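FOR IMMEDIATE RELEASE

27 September 2019

Plarkley Letters Opens Its Mail-In Handwriting Course to Everyone

Hi, I'm Flynn Treloar, and I run Plarkley Letters out of two rooms over a shoe repair shop in Gristside. I'm supposed to write this in the third person, like I'm a big company with a press office, but it's me typing and it would feel silly, so please bear with me!

The news first. Starting today, anyone with a mailing address in the United States can sign up for the Plarkley handwriting course. Up to now it's only been open to people who took one of my evening classes in Gristside, and I've had to turn away a lot of very nice people who wrote in from other states. No more of that. You sign up, a packet shows up in your mailbox, you practice, you mail your pages back, and I write on them in green ink and send them home to you with the next packet.

That's the whole thing. There's no app and no login. I get asked about an app a lot and I always feel like a bit of a grump saying no, but I spend enough of my day looking at a phone and I figure you do too.

How it got started

I was a bookkeeper for a long time, and I had terrible handwriting. I mean really terrible. I once mailed my aunt a birthday card and she called to ask who had died. So I bought a used penmanship manual at a yard sale, the kind with the ovals and the push-pulls, and I sat at the kitchen table every night after supper and filled pages. It took me most of a winter before I could look at my own grocery list without wincing, and by then I was hooked.

Friends started asking me to show them. Then friends of friends. I borrowed the back table at a bakery for a while (flour gets into everything, don't try it) and when the rooms over the shoe shop came up for rent I took them the same afternoon. Since then I've read 2607 pages of other people's practice work, and yes, I have the number, I was a bookkeeper, I can't help myself. It's my favorite mail. People tell me things in the margins. One man practiced his capital letters by writing out every street he had ever lived on, and I learned more about him from that than I would have over dinner.

What's in the course

There are 46 lessons, and most people take one a week, though you can go slower and I won't chase you. The early ones are nothing but lines and loops. Everybody wants to skip those. Please don't skip those. Your arm has to learn how to move before your letters can settle down, and the people who do their loops are the ones who write to me later, all excited, to say their signature looks like a grown-up's.

After the loops come the small letters, grouped by how your hand makes them, so a, d, g and q travel together like cousins. Then joins, then capitals, then spacing, which is the part I'm fussiest about. The last stretch is real writing: thank-you notes, envelopes, recipe cards, a letter to somebody you owe a letter to.
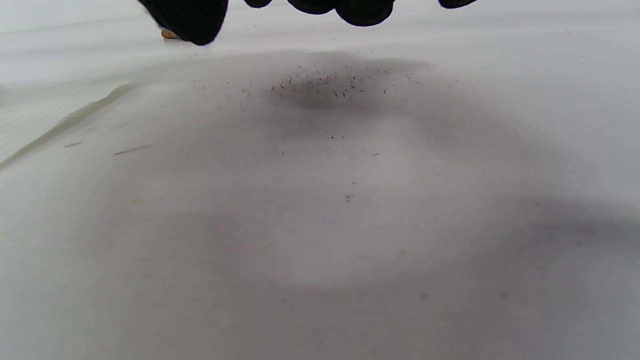
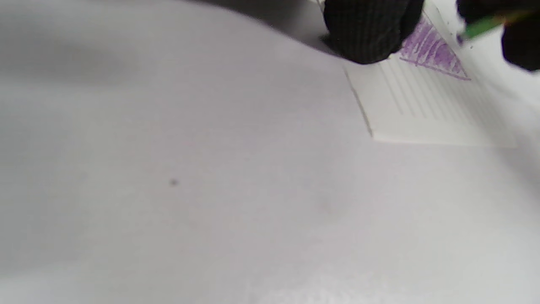
The practice paper took me forever to sort out. Cheap paper bleeds and the fancy stuff is so slick that a pencil skates right over it. I went through samples from all over before I found Vidal, a small paper maker whose everyday sheet has just enough tooth to it. You can feel the pencil grab a little. Vidal now cuts it to size for me, and the guide lines are printed at Likby, the print shop down the hill, in a gray pale enough that your own writing stands out and the lines sort of melt away behind it.

I also went back and forth on slanted lines. Plenty of teachers swear by them and plenty of others think they turn people stiff. I've landed in the middle. You get slant guides for the first part of the course, then they go away, and if you find your letters drifting after that, you can slip a guide sheet under your page and peek.

Pencils or pens? Pencil for the loops, then whatever you like. Students have sent me pages done in ballpoint, fountain pen, purple marker and, one time, eyebrow pencil on a train. I graded it. It was pretty good!

Lefties, I see you

The new version of the course has its own set of packets for left-handed writers, and I'm prouder of those than of anything else in this announcement. Most of the old manuals either ignore left-handers or boss them around. I'm right-handed myself, so I asked the lefties in my evening class to take my lessons apart, and boy did they. The model letters used to sit on the left side of the sheet, right where a left hand covers them up. Now they're on the right. The page tilt is different, some of the joins are different, and the drying time gets a mention, for those of you with a smudge down the side of your hand since first grade.

Who it's for

Adults, mostly. Kids are welcome if there's a grown-up who'll sit with them, but I wrote the lessons with grown-ups in mind, the kind who got told in school that their writing was sloppy and believed it ever since. You don't need to be artistic. This isn't calligraphy and you won't be making wedding invitations (although one student did, and they were lovely). It's everyday handwriting for checks and notes and labels on freezer bags.

If your hands hurt or shake, write to me before you sign up and tell me about it. I'm not a therapist and I won't pretend to be one, but I can send bigger guide lines and shorter lessons, and you can show them to whoever looks after your hands and see what they think.

Signing up

I'm taking around 200 new students in this first round. I read every page myself and I'd like to keep it that way, so once those places are gone I'll start a waiting list and open up again when I've caught my breath. You can pay for the whole course at once or one packet at a time. Return envelopes are included. If you want to stop, drop me a note and I'll stop mailing, and you keep everything you've got.

The Gristside evening class carries on just as before, same room, same wobbly coat rack. Folks who have been coming since July and want to switch over to the mail course can do that at no charge. Tell me at class or leave a note downstairs at the shoe shop, where they're very patient about taking my messages.

For reporters and editors

I'm happy to talk, and I'm happier to write back. If you send me a question on paper I'll answer it on paper, and I'll throw in a sample lesson so you can try the loops for yourself. Teachers and librarians who'd like a sample packet can have one too, just say whether you want right-handed or left-handed.

Contact: Flynn Treloar, Plarkley Letters, over the shoe repair shop, Gristside. Use the side door and come up the stairs. If the light's on, I'm in.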